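Ticket 748
Product: Dranuletti hand-held gripper pair, trial kit
Opened by: Rhona MacKinnon, Movcombe
Handled by: Toon Goossens, Vosow support
Opened: August 2022
Subject: Right gripper position jumps when working over a container
Status: Closed

Rhona MacKinnon wrote:

Hi all! First off, we're having a great time with this kit. Illia had both grippers out of the case and talking to the laptop before I'd finished reading the quick start, and the finger action is lovely, much lighter than the older pair we borrowed from Michiels in July. I'd happily use these all day (and mostly have been).

One problem, though. When the right hand goes out to the side of the board and reaches over a container, the recorded position of the right gripper jumps. It goes up and away from the table, stays there for a moment, then snaps back. The left gripper is fine everywhere we've tried it. Finger opening on both sides is fine too, so the trouble is only in the position.

We've made 53 recordings so far and 7 of them have the jump. All 7 are pick-and-place with a tub. None of the flat jobs on the board have it. Firmware is what came on the grippers, we haven't updated anything.

What we've tried: restarting the recorder, calibrating again, swapping the two USB ports. The port swap made no difference. Calibration passes every time, first go, all green.

Toon Goossens wrote:

Hi Rhona, thanks for such a clear report, and glad you like the fingers! We put a lot of work into those.

Since the opening values are good, I'd leave the cable out of it for the moment. The gripper sends opening over the cable, and position comes from the dots on the marker plate. If the tracker loses sight of one dot, or sees the plate nearly edge-on, it can settle on a wrong pose for a little while. Going up and away is typical.

Could you do the following and send me the log?

1. Open the Tracking tab and turn on "Show dot count".
2. Record one take with the right hand only. Go slowly from the middle of the board to the tub and back.
3. Stop above the tub and turn your wrist a little each way.
4. Export with "Include raw points" ticked.

Also, which way do your marker plates point?

Rhona MacKinnon wrote:

Log attached. The dot count sits at 3 in the middle of the board and drops to 2 when I turn my wrist inward over the tub. It doesn't happen if I come in straight. So you're onto something!

Plates: the right one sticks out to the right. We never moved them, they're just as they came.

Illia Lytvynenko wrote:

Adding to Rhona's. I do the same task and I can't make it jump at all. We compared, and I keep my elbow out and lower the whole gripper from above. Rhona tucks her elbow in and tips the gripper over. Same tub, same spot on the board. Could be that my style is hiding the fault, so please don't take my takes as proof that the kit is OK.

Toon Goossens wrote:

Very useful, both of you. I read the raw points, and the lost dot is the outer one each time. With the wrist turned in, the outer end of the plate tips away from your tracking camera. The solver should hold the last good pose when it has too few dots, and then flag the gap. In your log it guesses, and there's no flag. That part is our bug and I've passed it to Hilde.

In the meantime, try this:

- Loosen the plate screw one turn, tilt the plate toward the tracking camera until it meets the stop, then tighten again. Finger tight is enough.
- Run calibration again. You have to do this after any change to the plate, even a small one.
- Move the tub a hand's width closer to the middle of the board.

Please leave enough slack in the cable that it can hang down along the forearm. A tight cable pulls the wrist inward, and that brings the fault back.

Rhona MacKinnon wrote:

Did all of that. Much better! I can only get the jump now by turning my wrist further than anyone would in real work. The slack was a good call as well, I'd been wrapping the cable round once to keep it tidy.

Small request while I'm here: the calibration screen says "pass" whatever the plate angle is. Could it warn you if the plate is off its stop? It would have saved me an afternoon.

Hilde Mertens wrote:

Hello Rhona, Hilde from the software side. I reproduced your jump here with your log, thank you for the raw points. The build I've put in your download folder holds the pose and marks the gap in the timeline in orange. You can trim on the orange marks or keep them, the export handles both. The plate warning is a good idea and I've added it to the list, but it isn't in this build.

Please update the grippers one at a time, with the other one unplugged. Updating both together can swap left and right, and then you get to do the pairing again.

Rhona MacKinnon wrote:

Updated, left first, then right. No swap. I went back to my bad old habit on purpose, elbow tucked in, and got a nice orange mark and no jump. Wonderful!

We redid the 7 bad takes with the new build and kept the rest. Roos Hendriks is writing up the trial for our side and wanted to know whether old recordings can be run through the new solver. We've moved on to the phone case set with the tub on the right, and it's going well.

Toon Goossens wrote:

Tell Roos yes, as long as the raw points were saved. File menu, "Solve again", and pick the folder. Recordings without raw points stay as they are. I'm closing the ticket, but reply here if the jump comes back and it'll reopen by itself. Enjoy the phone cases! 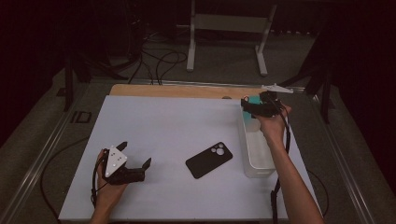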